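Veren Parts Organizer, Nine Drawers, Yellow Frame
Item 1822

Upright drawer unit for small hardware, fasteners and electronic parts. The organizer holds nine clear drawers in three rows of three inside a yellow frame with a carrying handle on top. It is meant for bench use and can be moved by the handle between workstations.
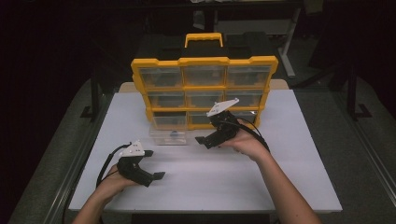 Nine-drawer organizer, yellow frame, on a white bench top.

Frame
The corners and edges of the frame are notched. The notches of one unit engage those of the next, so two units can be placed side by side without sliding apart. Do not lift joined units by a single handle. Separate them first.

Drawers
Clear plastic, rear stop. To remove a drawer, pull to the stop, raise the front edge and draw it out. Drawers within a row are interchangeable. Drawers from the Dirner series do not fit this frame. Replacement drawers are sold singly or by the row.

Load
Rated load is 735 g per drawer, evenly distributed. Place heavier stock in the bottom row. Drawers were cycled 3000 times at rated load in our own shop without failure of the rear stop. Test notes by Hanne Hjaltested are available on request.

Placement
Set the unit on a flat, level surface and leave about 100 mm clear in front of the bottom row. Smooth tops such as coated board or melamine are suitable; on these, fit the four adhesive feet supplied in the bag with the label sheet. The feet should be pressed on for a full minute and left overnight before the unit is loaded. 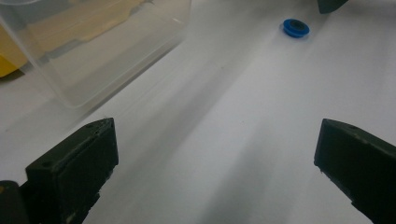
A light-colored work surface is preferred for sorting, as dark screws and washers are easier to find against it. Lighting from one side throws long shadows across the bench and can hide flat parts. A second lamp on the opposite side corrects this. Loose parts should be sorted on the bench and then transferred, with the drawer fully removed from the frame.

Cleaning
Wipe with a damp cloth and mild soap. Acetone and other strong solvents will cloud the drawers. Maximum water temperature for washing is the same as for the Lozano bins.

Supplied with
Frame with handle, nine drawers, four adhesive feet, one label sheet. Drawer dividers are not included. Driton dividers, short pattern, fit all three rows.

Ordering
Ships assembled. Quantity orders and spare parts: contact Citlali Xolalpa at the parts desk, quoting the item number.

Page revised 26 September 2026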